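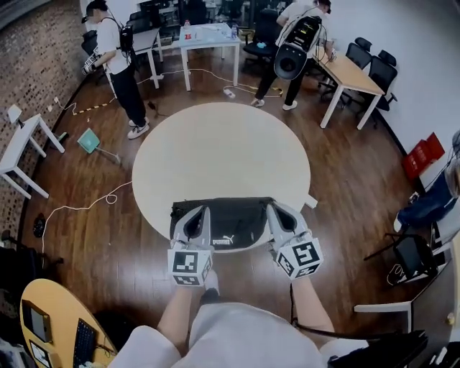

Trasbridge Community Hall, monthly walk-through
18 March 2024
Checked by Shalini Pant, comments mine, sorry they run long

Front entrance
Door closes on its own: OK
Mat lies flat: NO. One corner curls up again and I caught my toe on it (twice!). I flipped it over for now but we need a heavier one.
Outside light: OK. New bulb is very bright, maybe too bright for the neighbors, we'll see.

Exits
Back exit opens from inside without a key: OK
Path to back exit clear: NO, then OK. Four folding chairs were leaning right next to the door. I moved them to the storage closet myself, but please, please put them back on the rack after choir.
Exit signs lit: OK. I held the test button on both and they stayed on.

Fire extinguishers
Kitchen, tag 167: OK, needle in the green, pin in place.
Hallway, tag 171: pressure OK, but the bracket is loose. I could wiggle it with one finger. Manju Bhatia has the right screws and I've left her a note.
Both are due for their yearly service in August. I already put it on the calendar because last year it slipped past all of us, me included.

Kitchen
Stove knobs all turn off fully: OK. The back left one is stiff, so push and turn.
Fridge temperature: OK
First aid kit: LOW. Plenty of gauze and hardly any small bandages, which tells you what people do in here (the bread knife, mostly). I'll pick some up this week.
Outlet by the sink: tested, trips and resets like it should.

Restrooms
Hot water not scalding: OK
Grab bar solid: OK. I leaned my full weight on it, and that's a fair test!
Floor: the drip under the second sink is back. I put a bucket there. Catarina Serrano knows a plumber and is calling him.

Stairs to the basement
Handrail: OK
Tread strips: the bottom two are peeling. Glue didn't last, so let's try the screw-down kind.
Light switch at top and bottom: OK

Still open: mat, bracket, bandages, drip, tread strips. If you fix one, write your initials next to it on the copy in the office.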